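Lirlow hand-held gripper kit, talk notes
Araba Odoi, October meet-up, Nallurholm
18 min slot, leave time for qs

START. Don't apologise for the voice. Say hello, say who I am, lab manager at Zurkden, I buy the kit and I get the blame.

Opening line: we spent money on a gripper you hold in your hand and I want to tell you if it was worth it. Short answer yes with moans. Hands up who has one already. (If lots of hands, skip next bit.)

What it is, quick. Hand-held gripper, two fingers, you squeeze, fingers close in parallel, camera on it records what you do. You do the job yourself, the arm learns from it later. Lirlow sell it as a kit with the recording software and a year of support. We bought the pair pack, left and right.

Price. 876 for the pair pack, before VAT. Say that clearly, last time somebody heard it as each. Spare fingers are extra. Postage extra too, grr.

Setting up. Box came half built. The arms and pivots are done for you, you fit the fingers, the mount, the cable. Etornam did ours before lunch, no swearing that I heard. Instructions are fine up to page 7 then they show the old finger plates and the holes don't match. Ring support. Nantana Sangkhawat on their desk sent the right page within the hour, very decent. Ask her to put it on the website, she said she would, I've not looked.

Calibration: do it twice. First go always comes out a bit off on ours. Second go fine. Don't know why, have asked.

Then what we use it for. Laryea project, background for those who don't know it: small fiddly table jobs, picking up light thin things, moving them over trays and pots, setting them down again. Stuff a big gripper crushes or drops. Abena wrote the task list. Plenty of messy ones on purpose because real kitchens and real labs are messy.

Sticks are the big test for me. Thin, round, want to roll. If the fingers don't meet properly you get twist and the stick swings about like a compass needle. Slow down here, this is the part people came for.

The trays are cheap foil ones, white liquid in, bits of white fluff floating on top, wooden skewer in the fingers. White on white on a pale table. Abena picked it to be mean to the camera and fair enough.
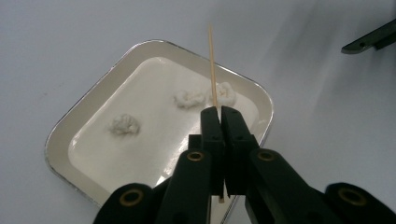

So, grip. The stock fingers are flat plates, bare. With a skewer you want the tips meeting dead on, and on a fresh kit they do. Keep checking though. We check at the start of every session, pinch a strip of paper and tug. If it slides out, stop and tighten. Takes no time.

Rubber pads: Lirlow sell stick-on ones. Tried them. Better for round things, worse for thin flat things, and they peel when they get damp. We went back to bare plates for most jobs. Tetteh disagrees with me, he's at the back, he can have his say in questions.

Pivots. Good bit of the design, brass-coloured rings in the joints, action feels smooth. Ours have had 16 sessions now and still no slop I can feel. Wipe them down after wet jobs. Do NOT oil them, it says so in the manual in tiny letters and we nearly did.

Weight. OK for ten minutes. After that your wrist knows. Abena has small hands and finds the squeeze a long reach, she'd like an adjustable trigger. I'd like one too. Put this on the feedback form and got a nice reply, no promise. If you've a mixed team let everyone hold one before you order. They do a loan set, two weeks, you pay the post.

Camera view. You see the fingers and the thing in them very well, you see less past them. For low work your own gripper hides the near side of the tray. Live with it or come in from a different angle. We now tell people to vary the way in so the model gets both. Should have done that from day one, threw away a morning's worth.

Shiny stuff. Foil rims and wet surfaces throw light back. Turn off the lamp right over the bench, use the side ones. Also tell people no rings or watches. Etornam's watch is in half of our first batch.

Two hands. With the pair pack the other gripper wanders in at the side of the view. Software copes. Bit odd to look at first time. What matters is parking it in the same sort of place at the start, we put tape marks on the table.

Software. Right. Be nice.
Records reliably. Not lost a session since the update. Naming of files is awful, all numbers, you'll want your own list. Tetteh wrote a small script that renames them, happy to share, see me after. Upload is slow from our building but that's probaly our building. Export works with what we already had, no fuss, big relief.
Playback screen is too small and you can't step back one frame at a time, only forward!! Said this to them. Said it again.

Support. Good. People who answer. Only in office hours though so if you run evenings, and we do, you're on your own after five.

Would I buy again. Yes for small table work like ours. No if your things are heavy, we tried a full jar and the fingers flexed, didn't like it. No if you've just one person recording all day, get something lighter or get a second person. Maybe if you only need it for a month, take the loan set.

What I'd ask Lirlow for, say these fast:
adjustable squeeze
pads that stay on
the right page 7
step back in playback, PLEASE
a case. It comes in a cardboard box. For that money.

If time: tell the story of the spill. Tray, elbow, Etornam's laptop. Laptop lived. Moral is lids on liquids between takes, and keep the recording laptop on a seperate table. If no time skip straight to questions.

Questions likely:
Does it work left handed, yes, we have two lefties, fine.
Can you print your own fingers, yes, hole spacing is in the manual, Lirlow don't mind but the warranty stops at the fingers.
How many recordings do you need, depends on the job, don't get dragged into this one, send them to Abena Addo.
Do we get paid by Lirlow, no. Full price, got the invoice.

Both grippers in my bag, pass them round at the END and get them back before the coffee.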